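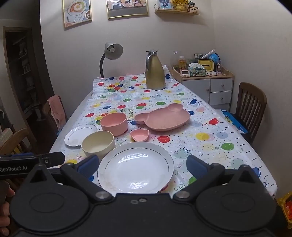
Attachment 1 – dining table, dishes still out, gripper at the near end in front of the large white plate

Ticket 847 – Table clearing: plates skipped, bowls stacked wrong
Status: Open (reopened twice)
Product: Matatance home chores package
Site: Wikamville
Opened by: Telmo Benítez
Priority: Normal (I asked for High)

Problem as reported

The job is called "Clear table" in the menu. What I expect from those two words is that the dishes leave the table. What I get is a machine that takes one of the bowls, thinks about it, and then stops with "Task complete" while the big white plate is still sitting there. I have run it with the default settings, with the slow settings, and with the settings your first reply told me to use. Same result on the big plate every time.

I should say I did not expect much. I have worked around packing machines most of my life and they are very good at picking up the same box in the same place. My table is a white dinner plate with a gold line on the rim, a smaller one like it, a cream bowl, a pink bowl, a heart-shaped dish and a pink plate shaped like a bear. A six-year-old can clear that.

Steps to reproduce

1. Set the table with the dishes in the attachment. Leave the balloon tablecloth on.
2. Start "Clear table" from the menu.
3. Wait. Bring a book.
4. Read the completion message and compare it with the table.

Reply from support

Thanks for the details. Flat glossy plates are harder for the software to place than bowls, and a busy tablecloth can make the rim harder to find. Please try a plain cloth, turn off any light pointing at the table, and confirm you are on build 132. Please also move the plates closer to the table edge so there is room to get a finger under the rim.

Reply from Telmo Benítez

Build 132 confirmed. I tried the plain cloth. It found the big plate on the second attempt, pushed it a hand's width toward the chairs and gave up. With the desk lamp off it was no better. Moving the plates to the edge I will not do – if I am going to walk around the table moving plates, I can carry on walking as far as the sink.

The bear plate is a separate complaint. The log lists it as three objects. I assume it thinks the ears are dishes of their own. It then tried to put the heart dish on top of one ear and called that a stack.

Reply from support

We can see the three-object entry in the log you sent. Shaped children's dishes are not in the supported list yet. The Erraji update is planned for February and should include divided plates. Could you run the job with only the two white plates and the cream bowl, and send the log?

Reply from Telmo Benítez, September 15, 2023

Done, log attached. Results with the three dishes only:

Cream bowl: picked up, carried, set down upright. Good. I will give you that one.
Small white plate: picked up on the third try, set down hard enough that I checked it for chips. No chips.
Big white plate: "Object not graspable." It is a plate. Grasping is how it got there.

Total time on the clock was 600 seconds. I then did the full table by hand, bear included, before the kettle boiled.

Your brochure says "100 everyday objects." I would like to know whether a dinner plate is one of them, and if so, which dinner plate you tested. The people at Stundovine who sold me the package could not say. I am willing to believe a machine will do this job someday. I am not willing to buy new dishes to help it along.

Internal note (visible to customer)

Passed to the grasping team. Two items split out: flat plate pickup from a tablecloth, and a false "Task complete" when objects remain. The second one is confirmed as a bug. Workaround for now: use "Clear bowls" in place of "Clear table."

Reply from Telmo Benítez

I have two bowls. Please keep the ticket open.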